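Trellent Kollow Kitchen
Simulation scene pack for home and shared-workshop arm builds

Item no. KK-300
Price: $39, single-builder license
Format: download, with printed quick-start card on request

Kollow Kitchen is a ready-made kitchen for testing an arm controller before the hardware is bolted to a bench. It is meant for builders who have a controller running on a desktop computer and need a cluttered counter to try it against. The pack loads a counter, cabinets, a cooking range, dishes and food items, with an arm model placed at the counter. Joint limits and gripper width are read from a plain text file and can be changed to match your own build.

The physics step runs at 1,000 Hz. Rendering is separate and defaults to 20 frames per second, which can be lowered on older graphics cards. Each run is logged to disk with joint positions, commanded positions and gripper state. Logs can be replayed from any step.

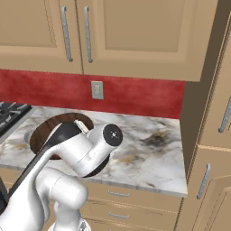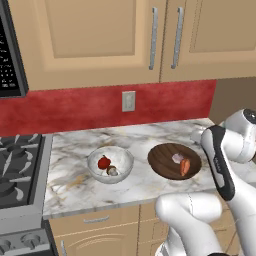
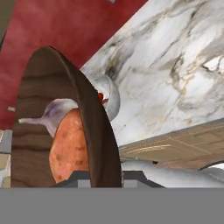
Kitchen scene, rendered. The last view is a close one over the gripper fingers.

Object placement is set by a seed number. The pack includes 300 saved layouts, and new ones can be generated from the command line. Friction and mass are stored per object. Values for the wooden dishes were revised in the October release; re-run any grasp tests made with earlier files.

Setup
Unpack the archive into the project folder, edit arm.txt, and start the viewer with the layout number. If the arm model drifts at rest, check the gravity compensation setting before changing gains. Keep the wrist cable allowance in arm.txt equal to the slack on the physical arm. The simulator does not model cables.

Compatibility
Works with the Derkora controller board (firmware supplied separately) and with any controller that accepts position commands over a network socket. Torque control is not supported. The Lumbantobing gripper adapter has its own geometry file, included in the extras folder.

Scene files and documentation by Ánh Quan.

Contact | Shipping and licenses | © Trellent | Back to top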